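Tips for the Workshop: Teaching a Grip by Hand

Notes from the Clerness bench, put together by Reinaldo Sampaio

We record grasps with a hand-held gripper and train the arm on them later. In April we finished comparing two ways of collecting: 2000 grasps done at one bench, and the same number spread over 66 different tables in cafes, libraries and homes. The policy trained on the spread set picked up more of the test objects in rooms it had never seen. The tips below come out of that work.

Move often. Do a short run at one table, then pack up. Past 434 grasps in the same spot, our test scores stopped improving.

Leave the room alone. Signs, vases and chairs can stay where they are. We cleared the backgrounds for the first month and had to throw out most of that data.

Wipe the finger pads before each run -- a damp cloth is enough. Dust on the ribs makes small plastic items slide.

Go in from the side on low, rounded things. Bring one finger down on each side and keep the tips level. With a computer mouse, line up along its length so the fingers meet the two long sides.

Keep a pad or mat under the object if it normally sits on one. The Lachance model confused bare tabletops with padded ones until both were in the training set.
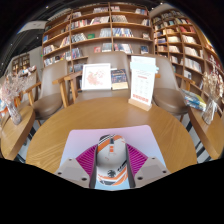 Close slowly. Count to two from first touch to full grip. Fast closes look fine on replay but the arm overshoots when it copies them.

Label the same day. Write down the object, the table and whether the lift held. We lost a week at Rerudau matching clips to notes.

Keep the failed grasps in a separate folder. Of 3285 clips in the second round, the dropped ones were the most useful for setting grip force.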